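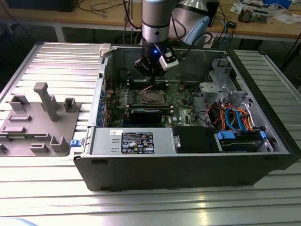

Lamia, October 2019

I promised my sister I'd write more often, and then I went and spent every spare hour with a desktop computer lying on its side. So, a catch-up! Radwa Bouazza and I are gathering examples for a learning system that is meant to help with taking old PCs apart and putting them back together. The project is called Ustent (Radwa picked the name, and I've stopped asking why). One of us guides the arm through a small job, everything gets recorded, we put things back and go again. We have 590 examples we're happy with, and I can hear the aluminum table in my sleep.

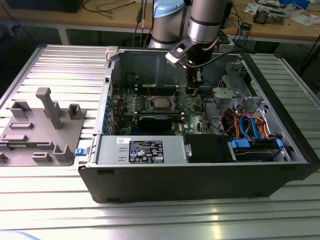

My own worry this month is sameness. If every example is neat and every reach comes straight down at the same easy angle, the system learns a very tidy little world and gets lost outside it. So I've been making lists of ways to vary things, and arguing with myself over tea about which ones matter. The arm has to get its fingers down near the processor with that black expansion card lying just below it, and I catch myself steering wide of the card every single time, like someone parking a borrowed car. Radwa comes in much closer. I used to think one of us should change, but now I'd like plenty of both.

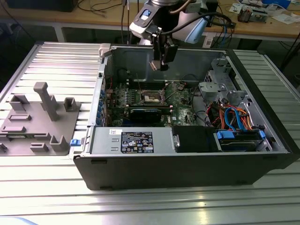
The same goes for speed, by the way. I'm slow in the mornings and hasty after lunch, and we've agreed to keep both kinds as long as the job gets done properly. Špela Popescu is going through the labels for us, bless her, and has already sent 12 back with very polite notes. I'll fix those tonight, and then I really will call my sister.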